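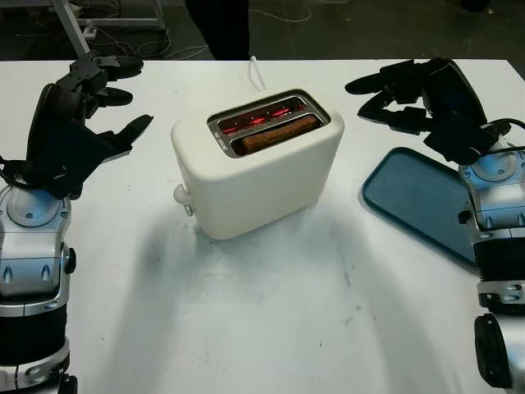 Toast lessons at Wikach: Hirkville shop teaches robots breakfast by remote

HIRKVILLE, April - The robots at Wikach don't get a recipe. They get a person doing the job through them, over and over, until there's enough on file to train with.

This month it's toast. Bread in, lever down, wait, get the slice out and onto a tray. Operators run both arms by remote from a few feet away, and every run is saved: camera views, joint positions, how far each finger closed. Target is 1,000 good runs before the training team touches any of it. As of this morning, 284.

"People think the bread is the hard part. It's the waiting," said Ilaria Ferri, who heads the demonstration crew. "A person gets bored and drifts. Their hands drift, so the robot's hands drift, and then you've taught it to drift."

Runs like that get thrown out. So does anything where the slice tears, or where an operator stops halfway to think. Ferri said 96 have been tossed so far, most of them from the first few days.

Operators start out with empty-handed practice, then foam blocks, then bread. Byung-chul Wang, on the crew since winter, said the lever took him longest. Too light a push and it pops back up. Too hard and the whole toaster scoots.

"You can't feel it through the controls, you have to watch for it," Wang said. "I was terrible for a week."

Two ways of teaching are being tried side by side. One is remote control. The other is done by hand, with the operator taking hold of the arm and walking it through the motion. By hand is faster to learn, Wang said, but his own arms end up in the camera views and someone has to deal with that later.

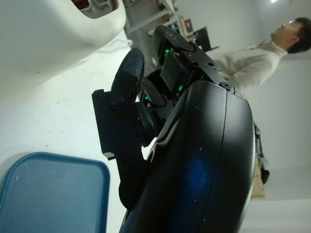
The gripper from its own wrist camera, with the blue tray on the table at left.

Wrist views matter most for the last inch or so, according to Fiorella Rinaldi, who goes through the recordings. The head camera gets the table and both arms. Up close the fingers block a lot, so she wants both.

Rinaldi checks every run herself before it counts. She marks where each step begins and ends, flags the slow ones, and sends notes back to the operators the same afternoon. The notes are short. "Wrist too high" is a common one. "Again pls" is another.

The software that lines up the recordings comes from Zukmont, a smaller outfit across town. It had a bad first week. Clocks on two cameras didnt match and 175 runs had to be re-synced one by one. Fixed now, both companies say.

Next up after toast is a kettle, then buttering, which Ferri is not looking forward to. Wikach hasn't said who the end customer is. A company called Jibrin, which runs cafeteria kitchens, has had people in to watch, but Ferri wouldn't say more then that.

The crew is looking for two more operators for the evening shift, 4 p.m. to 9 p.m. No robotics background needed. Steady hands and some patience, Ferri said. Training is paid. Applications at the Wikach front desk through the end of the month.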